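I'd been meaning to get Romana Brabec to sit down with me for ages, and when she finally said yes it was on the condition that I come to her bench at Rustbridge and let her keep working. Fine by me! I like a noisy interview.

She takes in old office desktops, cleans them up and sends them back out to people who need a computer that works. "It was going to be a hobby," she told me, poking through a tub of screws. "Then Holub closed an office and I got 30 towers in one go. My hallway was a disaster."

I asked what she does first (I was sure she'd say dust). "Open it, look, don't touch. People always want to start pulling things." After that comes the memory, then the cooler, then the part she's fussiest about, the old thermal paste. She lets me have a go with a cloth and some alcohol, and I'm slow, and she's very polite about it.

"You want it off the metal and you want it off your sleeves," she said. "I've ruined 2 good sweaters."

We got onto Dells, which she has a soft spot for. "The boards are laid out sensibly. I can find my way around one half asleep." She'll leave a graphics card in if it's any use, even a little Quadro like the K620 – "somebody's kid will be thrilled with that" – and she hates seeing a decent machine scrapped over a noisy fan.

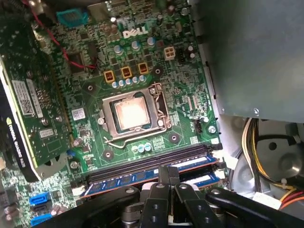 Erkine thinks she should be tougher about what she keeps, and told me over the top of a monitor that an old processor is still an old processor, however nicely you paste it. Romana waved a screwdriver at that. "We have this argument every December," she said, and went back to her screws.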